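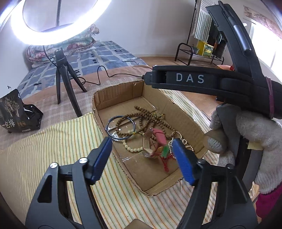

Clinineo tangled-object study: frequently asked questions

What does the study measure?
Whether a policy trained only on hand-held gripper demonstrations can take one named item out of a pile of linked or overlapping items. Beads, cords and bangles are the main object class.

How many demonstrations are in the training set?
182, after filtering. Recordings with a tracking dropout during the grasp were removed.

Why two grippers?
Many piles need one tool to hold a strand down and a second to lift. Episodes that use one gripper throughout are labeled separately.

Are the objects sorted between episodes?
No. The operator tips the box and starts again from whatever tangle results.

What counts as a success?
The target is fully outside the container and no other item has left it. Partial lifts are scored as failures. We ran 200 evaluation trials; trials stopped by a hardware fault were repeated.

Where does the policy fail most often?
On long bead strands looped over themselves. It tends to grasp the nearest visible section and pull, which tightens the loop.

Does lighting matter?
We have not tested it on its own. Home recordings vary widely and we did not correct for this.

Can I get the data?
The Grekent release is planned for April. Requests before then go to Nadège Millet; questions about the scoring script go to Didier Lacroix.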